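About Merkik

Merkik is a small research group working on how robot arms learn ordinary tabletop jobs. We started with 2 people and one arm, and there are 4 of us now.

Our main method is called Plallano. A policy is trained on short demonstrations, and each demonstration is recorded from a fixed view of the table and from a view at the wrist. During training we drop one of the two views at random, so the policy learns to keep going when the other is of little use. We work with household things such as a mug with a spoon in it, or small wooden blocks. 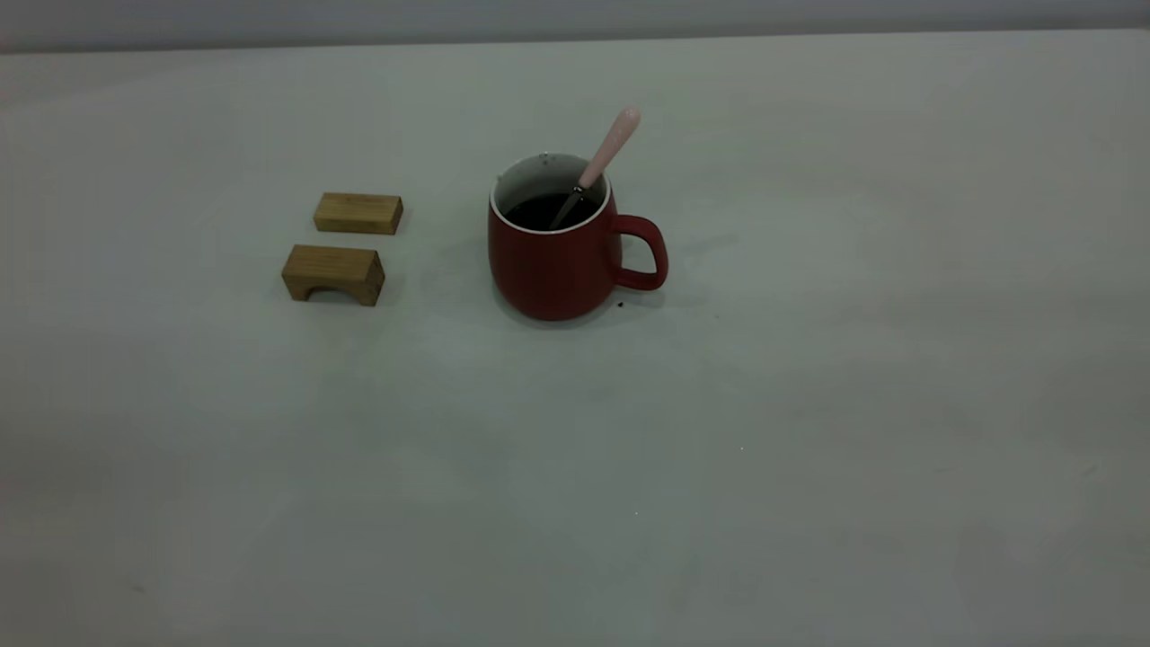

The first Plallano set had 800 demonstrations. The current one has 1140, and the added ones are mostly cases where the arm starts in an awkward pose - low, tilted, or facing away from the objects. Policies trained with dropped views recovered from those starts more often than policies trained on both views all the time. They were slower on the easy starts, and we are still working on that.
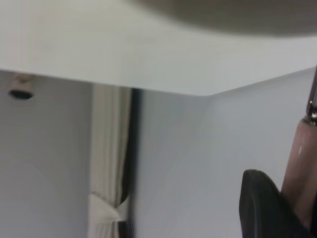 Mafalda Quintela

I look after the wrist view and the training code. Anayeli Bautista runs the arm and checks every demonstration before it goes into the set. We plan to release the code in December, under the name Grandero.

Page updated 27th September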